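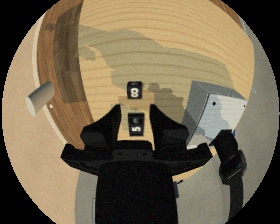 Front Gate and Bag Check

Walk-through of the Alach seafront, hotel side, ahead of the season opening in March. Same form as last year with the comments typed in under each item. I had a great time doing this one, the staff were so keen!

1. Barriers at the promenade end are in place and locked to the ground
OK. All 18 bollards are up. Two used to wobble and they don't anymore. I leaned my whole weight on them and got nothing.

2. Bag check table is staffed during posted hours
OK. Two guards on at 7 a.m., which is when the joggers and the bread van arrive together. They kept the line moving and still looked inside every bag. Lovely to watch.

3. Guards can describe what to do with an unattended bag
OK. Asked both, separately, and got the same answer: don't touch it, move people back, call the desk. One of them even drew me the distance on the back of a menu.

4. Vehicle gate closes fully
NEEDS WORK. It stops a hand's width short. Simenetti fitted the motor and they have been called. Until it's fixed the chain goes on by hand, every night, and gets written in the gate book.

5. Delivery drivers show ID and match the day's list
OK, with a comment. The list was a photocopy of a photocopy and I couldn't read the plate numbers. Print a fresh one each morning, please.

Beach and Terrace

6. Exit paths from the sand to the road are clear
PARTLY. The north path is wide open. The middle path had sunbeds stacked on both sides, so two people could not pass. The beach crew moved them while I stood there (thank you!). Paint a line on the paving so it stays that way.

7. Exit signs can be read from the waterline
OK. The new ones are great, big white letters, and I could read them with my feet in the water.

8. Loudspeakers heard at all points
NEEDS WORK. Clear on the terrace, clear at the pool, mush at the far end by the rocks. Rallis is lending us a second speaker to try there. The recorded message itself is good: short, calm, four languages.

9. Lifeguard whistle signals not confused with the security signal
OK. Changed last summer, everyone knows it.

10. Terrace doors open outward and aren't wedged
OK. No wedges found. There was a flowerpot, since moved. 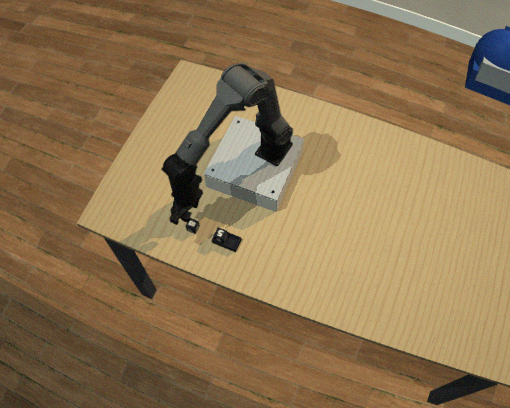
Page 2 of 4

Inside the Hotel

11. Safe room is unlocked in the daytime and locks from the inside
OK. Tried the bolt ten times because I like the sound it makes. Solid.

12. Safe room supplies
PARTLY. Water, blankets and flashlights all there. First aid box is short on pressure bandages and the gloves are out of date. Order both.

13. Front desk alarm button tested
OK. Pressed at 10:15 a.m. and the police post answered in 29 seconds, our best so far! Write it up on the board in the staff room, they earned it.

14. Cameras recording
OK at the lobby and both stairs. The one over the laundry door has a spider living on it. Clean and recheck.

15. Log book filled in every day
OK. 365 entries for last year, none missing, and the handwriting has improved too.

16. Evening staff have done the lockdown drill
NOT YET. Day shift has done it, evening shift hasn't. Sara Beach House next door wants to run theirs on the same night, and I'd say yes to that. Both buildings share the back lane, and we've never tried it with everyone moving at once.

17. Guest information card in each room
OK in the rooms I opened. The map still shows the old snack bar. Fix at the next printing.

To recheck before opening: items 4, 6, 8, 12, 14, 16.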